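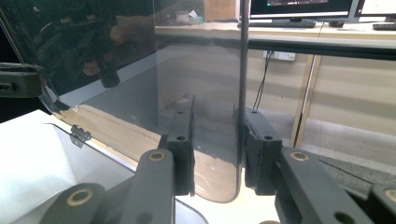

Secondary glazing is a second pane fitted on the room side of a window you already have. It cuts drafts, takes the edge off street noise, and can be put up by one person in an afternoon if the window is a normal size. You can use glass, but most people doing it themselves use acrylic, and the rest of this page assumes acrylic. A large transparent sheet with a light tint is fine for this job as long as you have looked at it against daylight first and can live with the color. Whatever sheet you choose, it will be held by its edges from now on, so most of the work described on this page is about edges.

What you need

Acrylic sheet, cut to size or ready to cut
Magnetic strip and matching steel strip, both self-adhesive
Tape measure and a long straightedge
Plastic scoring knife
Fine file and wet-and-dry paper
Rubbing alcohol and lint-free cloths
Small level
Masking tape
Pencil

The magnetic strip comes in several widths. For a small window almost any of them will do. For anything taller than your arm, buy the widest one that will fit on the flat part of your window frame. I used the Jokden strip on the back bedroom and the Bradby strip everywhere else. The Bradby is stiffer and goes on straighter, but it does not like tight corners.

Check the window first

Secondary glazing will not fix a window that is rotten or leaking. Push a screwdriver gently into the bottom corners of the frame. If it sinks in, repair the wood before you do anything else. Look for water stains on the sill and peeling paint along the lower rail. If the outside caulk has failed, replace it and wait until you have had a good rain before you cover the inside.

Do not put a fixed panel over a window that is your only way out of a bedroom in a fire. A magnetic panel comes off with a firm pull, but everyone who sleeps in the room should know how to do it, and it should have a tab or handle they can find in the dark.

Measure

Measure the opening in three places across and three places down. Old frames are rarely square. Write all six numbers down. Then measure both diagonals. If they match, or nearly match, you can order a plain rectangle. If they are well off, make a cardboard template and cut the sheet to that.

The panel should sit on the face of the frame and overlap the opening on all four sides. The overlap has to be at least as wide as the steel strip. Check that the panel will clear the window latch, the sash lifts and any blind brackets. I forgot the latch on the first window and had to move the whole thing out on a strip of pine.

Acrylic grows and shrinks with temperature more than wood does. Leave a gap of a few millimeters between the edge of the panel and anything solid, such as a deep molding or a side wall. A panel wedged tight in winter will bow in August.

Cut the sheet

If the supplier will cut it for you, let them. Norcombe Plastics did mine for a small charge per cut and the edges were better than I could have managed at home.

If you are cutting it yourself, leave the protective film on both faces. Lay the sheet on a flat table with a clean blanket under it. Clamp the straightedge along the line and draw the scoring knife toward you with light, even pressure. Go over the line again and again until the groove is about a third of the way through. On thin sheet this might be 15 passes. Then line the groove up with the table edge, hold the sheet down firmly on the table side, and press down on the overhang in one quick motion. It should snap clean.

Thicker sheet is better cut with a fine-toothed blade in a circular saw or a table saw. Go slowly enough that it does not chip and fast enough that it does not melt. Practice on an offcut. Wear eye protection for either method.

Finish the edges

Run the file along each edge at a slight angle to take off the sharp corner. Then wet-sand, starting with 300 grit and ending with 500. That leaves an even, frosted edge which looks tidy from inside the room. You can go on and polish it clear, but on a panel with strip around the border there is not much point.

Round the four corners slightly. A square corner catches sleeves and is where cracks start.

Put on the strips

Peel the film back from the border of the room side only, far enough to give you room for the strip. Leave the rest of it in place. Wipe the border with rubbing alcohol on a cloth. Check the sheet maker's instructions before you do this, as some cleaners will craze acrylic, and never use window spray with ammonia in it.

Stick the magnetic strip to the window side of the panel if you want the thinner steel strip on the frame, or the other way around if you prefer. I put the magnet on the panel. Whichever way you go, the two strips must face each other, so if the magnet is going on the window side, peel the film and clean that side as well. Miter the corners or butt them. A butt joint is easier and leaks no more air if you press the ends together.

Press each strip down hard along its whole length with a rolled-up cloth. Leave it for 30 minutes before you handle the panel.

Clean the frame with alcohol too. Paint that is flaking or chalky has to be sanded and repainted first, or the strip will take the paint off with it. Glossy paint holds best.

Hang the panel

Lay the steel strip onto the magnet so that the two are together, with the backing still on the steel side. Peel off the backing. Have a helper take one end if the panel is wide. Rest the bottom edge on two small blocks set level on the sill, tip the panel up, and press it to the frame from the bottom to the top. Work your thumb around the whole border. The steel strip will stay on the frame when you pull the panel off.

For a heavy panel, leave a support under the bottom edge. A length of plastic angle screwed to the frame is enough. Konstantinidis sells one in white that takes a small countersunk screw.

Peel the last of the film, wipe the inside face with a damp cloth, and put the panel back up.

Condensation

If water collects between the window and the panel, warm room air is getting past the strip. Find the gap and press it down or add a short piece. If it still fogs, take the panel off on a dry day, air out the space, and put a small packet of silica gel on the sill before closing it up.

Storage

Take the panels down when you want the windows open. Stand them on edge in a closet with an old sheet between them, and label each one on masking tape with the room and which way is up.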